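A Second Term of Service
Across the county, public offices are learning to keep their equipment longer
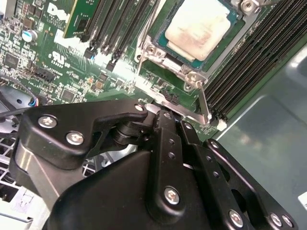 A processor in its socket on a Dell server motherboard, with old thermal paste on the heat spreader.

For most of its history, the Trerine county library system replaced its computers on a fixed calendar. Equipment entered service, ran for a set term, and left on a truck, whatever its condition. The practice was easy to budget and easy to explain, and few people questioned it until the building lease on the old Prosser Street storehouse came up for renewal.

An inventory taken that March found 323 retired machines on the shelves. Some had failed. Many had been withdrawn only because their term was over. The library was paying rent to store them and had set money aside to buy their successors.

"We had a replacement policy and a disposal policy, and there was nothing written down for the time between the two," said Ynyr Powell, director of operations for the library system. "The storehouse was where that gap had collected."

The library's response, adopted after a year of discussion, is now being studied by neighboring school districts and two town governments. Its main provision is modest. No item may be retired on age alone. Each branch must record a fault, a safety concern, or a task the item can no longer perform, and the record must be signed by the person who uses the equipment most.

That last requirement has had wide effects. Branch staff at Flollach, the smallest of the library's 11 locations, kept a book scanner that had been marked for removal on two occasions. Its software was old, but the local history room used it only for parish maps and saw no need for anything newer. The scanner remains at its desk beside the window, under a renewed service agreement.

Furniture and fixtures fall under the same rule. Reading chairs are reupholstered in groups during the summer closure. Book carts go to a metal shop for new casters. Over the first two years, 104 items that would once have been discarded went back to the branches, and the library gave up a third of its rented storage.

The policy has its critics. Older equipment can draw more power, and parts for some models are hard to find. Endik, the regional purchasing cooperative, has noted in its annual guidance that repair costs are less predictable than purchase costs, a real concern for offices that must settle their budgets many months ahead. Security updates also end, and a computer that runs well may still be unfit to hold patron records.

Mr. Powell does not dispute these points. The library sets a firm limit on any machine that handles personal information, and it declines repairs that would exceed half the price of a replacement. A repair fund, capped at $200 per item without special approval, gives branch managers room to act on small faults before they become large ones.

The greater change may be in the paperwork. Purchase requests now ask whether parts are sold separately, how long they will be available, and whether the case can be opened with ordinary tools. Suppliers were slow to answer at first — several returned the form with those lines blank — but most now complete it in full.

The Prosser Street lease will not be renewed again. The remaining shelves are to be moved to the Flollach branch, where the staff have asked for them to hold the map collection.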